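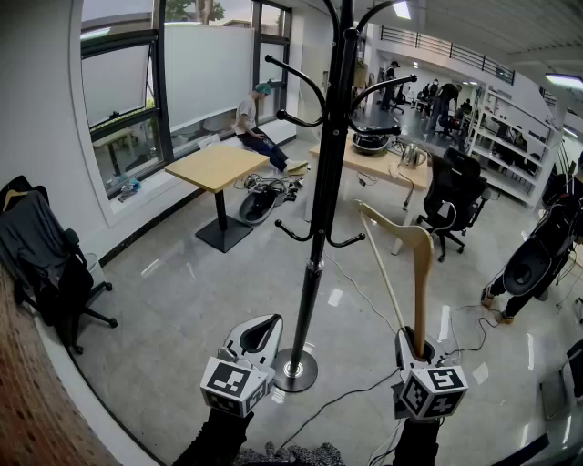
Hilo largo sobre abrigos de lana de segunda mano, que ya refresca por las mañanas y llevo desde octubre sin hablar de otra cosa. Aviso: me emociono mucho con este tema.

1/ Empecé con esto por un abrigo que me pasó mi tía, azul marino, cruzado, con un forro que se deshacía al mirarlo. Le cambié el forro en un taller del barrio y es la prenda que más me he puesto en mi vida. Desde entonces no puedo pasar por delante de un perchero de segunda mano sin meter las manos (mis amigas ya siguen andando y me esperan en la esquina).

2/ Lo primero, la etiqueta de composición. Suele estar en la costura lateral del forro, a la altura de la cadera, o dentro del bolsillo interior. Si no hay etiqueta no lo descarteis!! Muchos abrigos hechos por modista no la llevaron nunca, y son una maravilla.

3/ Qué porcentaje de lana busco yo: de 63 para arriba me parece bien, con el resto en poliamida, que le da aguante en los codos y los puños. He tenido uno 100% lana precioso que se me peló por el roce del bolso en un invierno. Y otro que era casi todo acrílico y hacía bolas solo con respirar cerca.

4/ El tacto. Coged un puñado de tela de la manga, apretad fuerte y soltad. La lana buena vuelve a su sitio enseguida. Si se queda la arruga marcada, mala señal (o mucha mezcla, o está muy cansada).

5/ POLILLA. Poned el abrigo a contraluz, sobre todo debajo del cuello y en las vistas. Un agujerito se zurce y ni se ve, cuatro juntos en la espalda ya es otra historia. Mirad también debajo de las solapas, que ahí es donde se esconden las muy sinvergüenzas.

6/ Los hombros mandan. Todo lo demás se arregla: mangas, largo, botones, forro. Los hombros cuestan un dineral porque hay que desmontar medio abrigo. Si la costura os cae dos dedos por fuera y no es un corte oversize, dejadlo para otra persona y a seguir buscando.

7/ El abrigo del que más orgullosa estoy lo encontré en un viaje, en un pueblo que se llama Fullthorpe, en una tiendecita de una señora encantadora, Philomena Kavanagh. Color tabaco, con martingala atrás, 40 libras. Me tuvo media hora explicándome cómo se cose un ojal a mano y salí de allí queriendo quedarme a vivir.

8/ Ella me enseñó lo del cepillo. Cepillo de cerdas naturales, pasadas largas, de arriba abajo, siempre en la dirección del pelo. Después de cada puesta si podéis, aunque yo lo hago cuando me acuerdo. Se lleva el polvo, las pelusas y bastante olor. ¡Desde que cepillo voy a la tintorería una vez por temporada!

9/ Colgar también tiene su aquel. Nada de perchas de alambre, que dejan picos en los hombros. Percha ancha y curvada, bolsillos vacíos, primer botón abrochado. Y al llegar a casa, un rato al aire antes de encerrarlo en el armario.

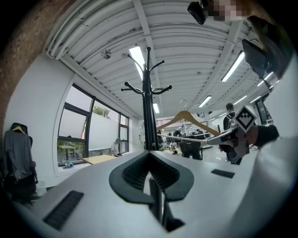

De pie, negro y con ganchos a dos alturas.

10/ Si llega empapado de la calle, sacudidlo, colgadlo lejos del radiador y paciencia. El calor directo le sienta fatal a la lana, la deja tiesa. Un abrigo gordo puede tardar un día entero en secarse y no pasa nada, os ponéis otro (a estas alturas del hilo doy por hecho que ya tenéis otro jajaja).

11/ Olor a armario viejo: noche en el balcón si no llueve, y al día siguiente vapor. Vapor de verdad, con la plancha sin apoyar, a un palmo. El vinagre rebajado a mí me funciona en los forros, en el paño no me he atrevido.

12/ Para el verano: limpio limpísimo, funda de algodón y cedro. El cedro pierde fuerza, hay que lijarlo un poquito cada año para que vuelva a oler. Las fundas de plástico de la tintorería, fuera, que la lana tiene que respirar.

13/ Botones!! Un juego nuevo cambia un abrigo entero. Los del tabaco estaban rajados y le puse unos de corozo que compré en la mercería Minami, donde tienen una pared de cajoncitos que es mi idea del paraíso. Llevad un botón viejo para comparar el diámetro, que a ojo siempre fallo.

14/ Me preguntáis por el gris de espiga de la semana pasada: es un Olard, lo encontré en una caja al fondo de un mercadillo, sin cinturón y con el bolsillo descosido. Precioso. No, no lo vendo, y mira que me lo habéis pedido.

15/ Y ahora contadme vosotras: ¿cuál es el abrigo más viejo que seguís usando? Quiero fotos, quiero forros, quiero historias de abuelas. Mañana hago otro hilo solo de cómo zurcir, que tengo lana de sobra y muchas ganas.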